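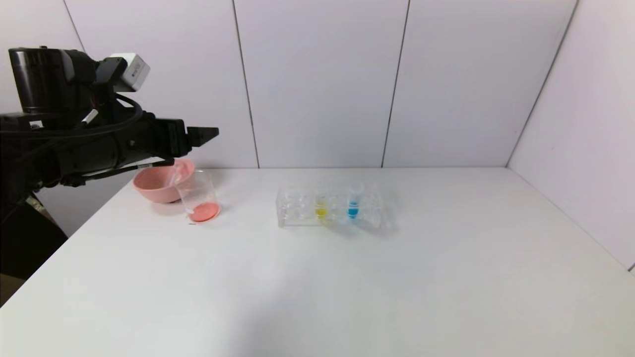
Wer Lebensmittelfarben verdünnt, bekommt früher oder später ein Problem mit der Vergleichbarkeit. Ein Tropfen ist keine Maßeinheit, und »kräftig gelb« ist keine Konzentration. Ich mische seit Juni Farblösungen für den Nachmittagskurs in Ernau und habe die Rezepte anfangs auf Zetteln geführt, die nach zwei Wochen nicht mehr zuzuordnen waren. Inzwischen stehen die Referenzen im Klarsichtständer, Gelb links, Blau rechts daneben, und das Becherglas mit dem flachen Rest Orangerosa bleibt ein Stück davon entfernt auf der weißen Fläche. Die Schüssel aus rosa Kunststoff gehört dahinter. Diese Anordnung ist das Ergebnis mehrerer Umbauten, und um die geht es in diesem Beitrag.

Zur Unterlage. Weiß ist für Farbvergleiche die einzige Fläche, mit der ich zurechtkomme. Auf dem alten Tisch, Buche geölt, wirkte jedes Blau leicht grünlich, und Gelb war in dünner Schicht kaum vom Holzton zu trennen. Taras Yatsenko hatte vorgeschlagen, einfach ein Blatt Papier unterzulegen. Das geht, solange nichts danebenläuft. Nach dem ersten Tropfen wellt sich das Papier, der Ständer steht schief, und die Füllhöhen lassen sich nicht mehr ordentlich vergleichen.

Stammlösungen. Ich setze jede Farbe einmal konzentriert an und verdünne daraus. Für Gelb verwende ich das Pulver von Tronetti, 2 g auf 127 ml Wasser. Die krumme Zahl hat keinen tieferen Sinn, sie entspricht dem Inhalt der Flasche, in der ich die Lösung aufbewahre. Für Blau gilt derselbe Ansatz, allerdings mit 37 ml Stammlösung auf 70 ml Wasser für die Gebrauchslösung. Blau ist deutlich ergiebiger als Gelb, und unverdünnt lässt es sich im kleinen Röhrchen von Schwarz kaum unterscheiden. Das Wasser kommt aus der Leitung. In Ernau ist es hart, was den beiden Farben nichts ausmacht. Beim Rotkohlindikator sieht das anders aus, dort nehme ich destilliertes.

Ständer. Der durchsichtige Block hat gegenüber dem Holzgestell von Stetsiuk zwei Vorteile: Die Füllhöhe ist von der Seite ablesbar, und Flecken fallen sofort auf. Der Nachteil sind Reflexe an den leeren Bohrungen. Bei schrägem Licht zieht sich die Farbe eines Röhrchens in die Nachbarwand, und man hält das für eine Verunreinigung. Ich beurteile Farbtöne deshalb nur am herausgenommenen Röhrchen gegen Weiß. Die Röhrchen stehen in der Mitte, weil der Ständer an den Enden beim Herausziehen kippelt. Das ist bei meinem so, andere Modelle sind vielleicht schwerer.

Becherglas. Hier mische ich die Zwischentöne. Orange aus Gelb und Rot ist einfach, Orangerosa weniger, man landet schnell bei etwas, das nach verdünnter Tomatensuppe aussieht. Es hilft, mit dem Rot anzufangen und es stark zu verdünnen, erst danach kommt Gelb in einzelnen Tropfen dazu. Umgekehrt braucht man die dreifache Menge Wasser. Gerührt wird langsam. Wer kräftig rührt, bekommt Bläschen an der Glaswand und wartet dann, bis sie verschwunden sind. Kleine Krümel am Boden sind bei Pulverfarben meistens nicht gelöste Reste und lassen sich durch Umfüllen über einen Kaffeefilter entfernen. Yu-na Sun filtert grundsätzlich alles, ich nur die Stammlösungen.

Schüssel. Sie nimmt Spülwasser und Fehlmischungen auf. Kunststoff, damit beim Abstellen von Glas nichts springt. Die Farbe der Schüssel ist unpraktisch — eine rosa Fehlmischung sieht man darin schlecht —, aber die weiße Vorgängerin aus dem Laden in Zurkel hatte nach kurzer Zeit einen blauen Rand, der auch mit Natron nicht herausging. Bei der rosa Schüssel ist der Rand bisher sauber geblieben. Ich leere sie nach jedem Durchgang und nicht erst am Ende des Nachmittags.

Beschriftung. Offen. Wasserfester Stift auf Glas hält bis zum ersten Abwischen mit Spiritus, Etiketten verdecken die Hälfte der Lösung. Kenta Sekiguchi klebt schmale Streifen unter den Rand des Röhrchens, das funktioniert bei seinen längeren Exemplaren. Bei den kleinen verschwindet der Streifen im Ständer. Vorläufig gilt bei mir die Reihenfolge von links nach rechts, und die Mischungsverhältnisse stehen im Heft.

Nachtrag, 04.12.2024: Solomiia Derkach fragt nach der Haltbarkeit. Die Stammlösungen stehen bei mir verschlossen im Kühlschrank, und verdünnte Reste hebe ich nicht auf. Zum Rotkohl schreibe ich gesondert, sobald die Vergleichsreihe mit dem destillierten Wasser fertig ist.

Startseite > Blog > Werkbank > Farblösungen

Diese Website verwendet Cookies. Mit der weiteren Nutzung erklären Sie sich damit einverstanden. Akzeptieren | Einstellungen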